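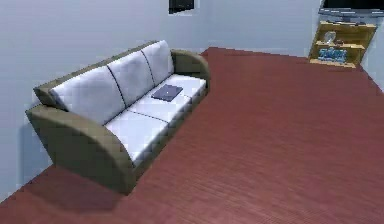
About Solanki

Solanki writes and maintains test rules for indoor mobile robots. Our work is used by developers, insurers and housing providers who need a consistent basis for comparing machines before they enter a home.

The current rule set, Peltesham, contains 200 clauses in 2 parts. Part A covers simulated rooms: furniture placement, lighting, floor finish and household items left on seats or shelves. Part B covers physical trials. A navigation program must pass Part A before it is authorized for Part B, and any change to its software voids the earlier result.

Every run is logged with its room file, random seed and software version. Failed runs are kept. The archive holds 2586 runs, of which 1060 were made under the present edition.

Karthikeyan Acharya is technical lead and signs off on all clause changes. Revisions are published each February. Comments on draft clauses can be sent through the Contact page and should cite the clause number.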